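Notebook – March, 7:40 in the morning

Carnulau tractor, continued. Best evening on this machine so far! The new lift cover gasket is on and the three-point arms went up under load and stayed there. I hung the old Ulmont box blade off the back, shut the engine down and went for coffee. After 90 minutes it had not dropped enough to see. Last month it was on the floor before I could find my gloves.

Hour meter reads 1,460, and I believe it now that I've had a look at the clutch pedal bushing (hardly any wear, lovely thing).

Still to sort out:
Draft control spring – backed it off 5 turns, feels closer, needs dirt under it before I call it right.
Right lift rod is from some other tractor. Threads are good, length is wrong. The Nirncombe yard has a bin of these, so bring the left one along to match.
PTO shield missing. Do not run the shaft until there is one.
Hydraulic oil came out like milk, so drain it once more after 9 hours and look at the screen again.

Ajayi parts book shows two different seals for the rockshaft and the drawing is no help at all. The thicker one fit. I wrote the size inside the back cover, please leave it there!

Next up is the steering box, and I can't wait to get the lid off that one.
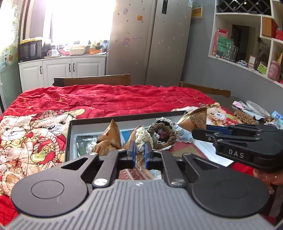
Nirncombe Tractor Club – Workshop Section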